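In Praise of the Cleared Table

I have been meaning to write something about tables for a long while now, and every time I sit down to do it I find that the table I would write at is covered with other things, so the essay gets put off until the surface is clear, and then by the time the surface is clear I have lost the thread. It is November 2020 as I finally type this, and like a great many people I have spent more of this year looking at the same few pieces of furniture than I ever planned to.

My subject is the work table, and I mean any kind, the one in the garage or the sewing room or the back of a school laboratory. I taught science for a good part of my life, and I have stood at more benches than I care to remember, wiping them down at the end of the afternoon with whatever rag was nearest. What I have come to believe is that a table with very little on it is one of the kindest things you can leave for the next person, and that most of us are too stingy with it. We will lend our tools, we will lend our books (I have lent books I never saw again and I forgive everybody), but we will not give up the eighteen inches of tabletop where the mail has been sitting.

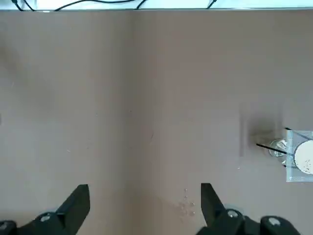 Plenty of elbow room, with the cables kept to the far side.

I will admit that a clear surface is not much to look at. You don't invite company over to admire it. But set yourself down in front of one with a job to do and something in your shoulders lets go a little. You can put the thing you are working on right in front of you, and put it down again a bit to the left, and turn it over, and walk away to answer the door, and it will be there by itself when you come back. At a crowded table you are always doing two jobs, the one you came for and the small, irritating one of shuffling everything else out of its way.

My old colleague Cyprian Czarnecka had a different opinion, and in fairness I ought to give it. Cyprian held that a busy bench is a warm bench. He liked to see last week's work still standing around when he began this week's, and he told me more than once that an empty table made him feel he'd been let go. We shared a prep room for 7 years at the Pawlak school, the old building, before they moved everybody across the road, and in that time I don't believe we ever settled the matter. His half of the room looked like a rummage sale. Mine looked, he said, like a waiting room. We each got our work done and we each thought the other one was getting by on luck.

I've thought about him a good deal this year, partly on account of a catalog. A supply house called Baritz used to send us one every January, a fat thing of 543 pages, and I still had a copy in the hall closet until last month, when I took it out meaning to recycle it and read it over lunch three days running. Oh, the things they sold to keep other things in order! Trays and caddies and stands, drawer dividers, little stepped shelves for bottles. The whole book was a kind of sermon on the idea that you can buy your way to tidiness, and I'm sorry to say I was a regular member of that congregation. I once talked the school into spending $1,120 on a wall of cabinets from Ernside, and inside of two terms the cabinets were full and the benches were just as bad as before. 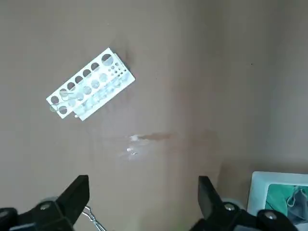 Storage is where I have changed my mind the most over the years. I used to think that anything with a place to live would go home at night, the way the song has it, and so the answer to a messy table was always more holders and more hooks. I now think a holder is only as good as the habits around it. Take a plain white test tube rack, a perfectly sensible object, two tiers with a row of round holes in each and no tubes to be seen in it, and there is still a loop of something thin and greenish-yellow, wire or maybe tubing, curled over the holes at one end. I know that loop. I have been the person who put down that loop, or one just like it, a hundred times over, meaning to come back for it in a minute. A rack has an opinion about test tubes and nothing whatever to say about the odds and ends, and it is the odds and ends that take over a bench, never the test tubes.

So my rule these days, if a retired person may have rules, is to deal with the stray bits first. Before I straighten the row of paint jars I pick up the twist of wire, the cap with no bottle, the pencil stub, the rubber band. They go in one coffee can and I do not sort the coffee can. I know people who would sort it. I have a neighbor who brought back a very handsome Clellesero tool chest with more shallow drawers than he has tools, and he has been labeling it since the spring, and I'm happy for him, but his workbench has had the same half-taken-apart lamp on it the entire time.

About stains I am much more relaxed than I used to be. A work table ought to have a few marks on it. Specks, smudges, a streak of something brown that has been there longer than you have, a white splotch you keep meaning to go after with a damp cloth, all of that is only a record of people having made things. I would rather see a spotted table with room on it than a spotless one that people are afraid to set a cup on. My mother kept a dining table under a pad and a cloth and another cloth, and when we finally uncovered it for good the wood underneath was beautiful, and I don't think any of us had a single memory attached to it. We remembered the tablecloths.

Cyprian would say I've gone soft, and that next I will be leaving the glassware out. Maybe so. If I had 1,000 more afternoons at a bench I would gladly spend the last ten minutes of every one of them the same way, picking up the small stuff, pushing the cords toward the back, giving the top one pass with the rag and leaving the old spots where they are. Then lights off, and whoever has the room in the morning can spread out.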